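Kitchen Table > Tips > Toys and Keepsakes

We use cookies to remember your settings. By staying on this site you accept them. OK | Read more

Cleaning and Storing Stuffed Animals That Can't Go in the Wash

Most stuffed animals can go through a cold wash in a pillowcase and come out fine. This page is for the others: bears with knitted clothes sewn on, gift bears in a fabric wrap, anything with a ribbon that has printing on it, anything old enough that you don't trust the seams.

I do mine twice a year, in March and again when the heating goes on. It takes an afternoon if you don't let them pile up.

Where to work

Use the kitchen table with a cotton cloth over it. A wipe-clean plastic cover gets slippery and holds water under the toy. Have a box next to you for the small stuff, such as tags, bags and cards, so it all stays with the right toy.

Before you start, check the label if there is one. "Surface wash only" means what it says. If there is no label, press the belly and the feet. Hard lumps or a crunchy feel can mean beads or pellets, and those toys should never be soaked. Look over the eyes and nose and give each a gentle tug. Sew a loose one down before you clean.

Dry cleaning first

Start with dust. Put an old pair of tights over the end of the vacuum hose, hold it on with a rubber band and set the suction low. Go over the back, then the head, then under the arms. Curly fur holds a lot more dust than straight fur and needs a second pass.

For a stale smell, put the toy in a paper bag with 2 tablespoons of baking soda. Close the bag, shake it for a minute and leave it until the next morning. Brush the powder out with a soft baby brush and vacuum again. Don't do this with dark knitted clothes. The powder gets down in the stitches and takes forever to come out.

Spot cleaning the fur

Mix a bowl of cool water with a few drops of dish soap and whisk it until you have foam. Use the foam only. Pick it up with a white washcloth, dab the dirty spot and wipe with a second cloth wrung out in plain water. Work on one patch at a time. While the fur is damp, lift it with your fingers and leave it alone. Brushing curly fur hard, wet or dry, makes it frizz, and you won't get the curl back.
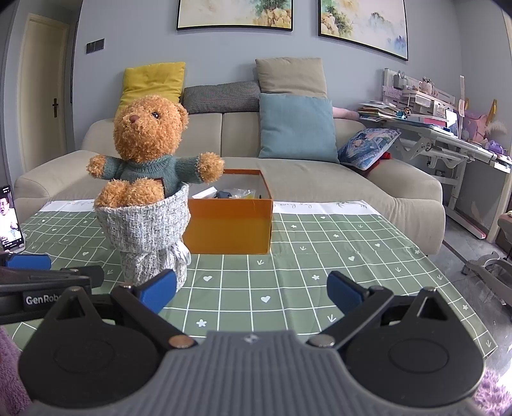 Knitted sweaters are easier if they come off. Look for a back opening before you pull anything over the head, especially on a bear with a big head and a ribbed collar. A sweater that comes off can be hand washed in cold water, rolled in a towel and dried flat. One that is stitched on gets the same foam treatment as the fur. Slip a piece of plastic wrap up under the hem first to keep water off the stuffing.

Fabric wraps and ribbons

Tweed and other woven wraps should be brushed dry, in the direction of the weave. Water can leave a ring on them. If the wrap is gathered at the waist, don't untie it unless you have to. Take a picture of the bow first, because you will not remember how it went.

Ribbon with lettering needs care. Test the end of the tail with a damp cotton swab. If any color comes off, stop there. A creased ribbon can be pressed on the lowest setting, face down, between two clean dish towels.

Drying

Stand the toy on a rack in a room with some air moving. Keep it out of direct sun. I leave mine two full days even if they feel dry after one, since the stuffing is always behind the outside. A hair dryer on cool is fine for the fur. Hot air can melt the tips of synthetic fur.

Putting them away

Cardboard is better than plastic for a dry closet. Plastic is better for a basement. Either way, the box should be deep enough that arms and ears aren't bent over. Crinkly clear bags are fine for tags and spare parts, but I don't seal a whole toy in one. A clean cotton pillowcase lets it breathe. Tuck plain white tissue inside a flared wrap so the rim keeps its shape, and put the heaviest toy on the bottom.

Write what is in the box on the short end, where you can read it on the shelf.

Recent tips
Getting Fold Creases Out of a Tablecloth
Clundton Market: What to Look For in Used Linens
Moths in the Closet, Part 2
The Turnura Sweater Comb After a Year
76 Uses for a Shoebox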